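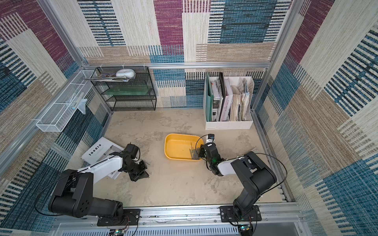 Workshop > Floors and Walls > Carpet Tile

Laying and Lifting Carpet Tile
By Yesenia Tlapale
May

Carpet tile is sold by the box, and boxes from different dye lots rarely match. Check the lot number on every box before opening the first one. If two lots must be used, mix them across the whole area.

Leave the tiles in the room for a day at normal temperature. Sweep the floor, scrape off old adhesive and fill any crack wide enough to catch a fingernail. New concrete has to cure fully and pass a moisture test.

Find the center of the room with two chalk lines and dry-lay one row in each direction. If the last tile at a wall comes out narrower than 100 mm, shift the line by half a tile. Arrows on the backing show the direction of the pile. Keep them all the same way for a plain surface, or turn every second tile for a checkered one.

Cut from the back with a hooked blade and a steel rule. Two light passes leave a cleaner edge than one heavy pass. Change the blade after 30 cuts — sooner on bitumen backing.

Tackifier goes on with a foam roller. Wait until it turns clear before setting any tile. On walls, tackifier will not hold; use a contact adhesive rated for vertical work and press each tile from the middle outward. Striped patterns show a crooked joint more than plain ones do, so check every course with a level.

To replace a stained tile, push a putty knife under one corner and pull toward the middle. Keep at least two spares from the original lot, stored flat.

Loose yarn at a seam should be trimmed level with scissors. Pulling it will open the row.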